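Sarkska grasp logging kit: a review after 3000 picks

June 27, 2018
Filed under: Gear, Data collection

Okay, so I promised a proper write-up of the Sarkska kit back in April and then got buried in picks, sorry! If you've been reading for a while you know my job is mostly feeding a hungry grasping model. It wants attempts, lots of them, good and bad, and every one has to come with a picture from before the grasp, the arm pose, the gripper width and a yes or no at the end. For a long time I did that with my own scripts and a spreadsheet (don't judge me). The Sarkska kit is supposed to replace all that.

What you get in the box is a fixed camera mount, a little sync unit that stamps everything with the same clock, a foot pedal for marking attempts, and a license for the recording software, which they call Prurnine. There's a printed quick start guide too, and it's pretty good until page 9, where it suddenly assumes you know how your network is set up. I lost an afternoon there.

Once it's running, though, wow. You hit record, the arm goes in, the pedal marks the start and end, and out comes one tidy folder per attempt. The timestamps line up! I used to throw away piles of attempts where the camera lagged behind the joint readings, and with the sync unit that headache is just gone. In my first batch of 1000 picks I had to toss 93, nearly all of them my own fault for stepping on the pedal twice.

The labeling screen is my favorite part. It shows you the before and after pictures side by side and you press one key, success or fail, and it jumps to the next one. I can do it with a coffee in the other hand. It also lets you flag the weird ones, like when the gripper comes up with two blocks at once, which my old spreadsheet had no column for.

Now the grumbling. The camera mount is too short for a big arm. Whatever angle I pick, the arm blocks part of the bin the moment it reaches in, and the blocks under the wrist vanish from view just when things get interesting. You can add a second camera, but you have to buy a second mount, and the price of that thing is silly. I ended up using an extension pole from Duman that I already had, and it fits with a bit of tape.

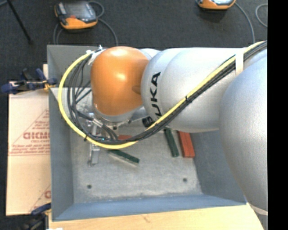

The other thing is object variety. Prurnine nags you to register every object before you start, with a name and a size, and you can't add one halfway through a session. Fine if you're only doing plain blocks, maddening if you like to throw something new in the bin to keep the model on its toes. I've started registering a handful of dummy objects called "misc" so I have spare slots. Support told me a fix is planned, no date.

Also, please, a longer pedal cable! Mine already has to share the floor with everything else.

How does it stack up against the Zimaler recorder I tried last year? Zimaler is cheaper and the software feels lighter, but it only saves one long recording and you have to chop it into attempts yourself. If you collect a few dozen grasps for a class project, go with that one and save your money. If you're doing this all day like me, the chopping alone will make you cry, and the Sarkska pays you back pretty fast.

Four stars from me. I'd give it the fifth for a taller mount and the object thing. I'm starting the next batch on Monday with the double pedal press filter switched on (it's under Settings, Input, very bottom of the list), so if anyone has a good value for the delay, leave it in the comments!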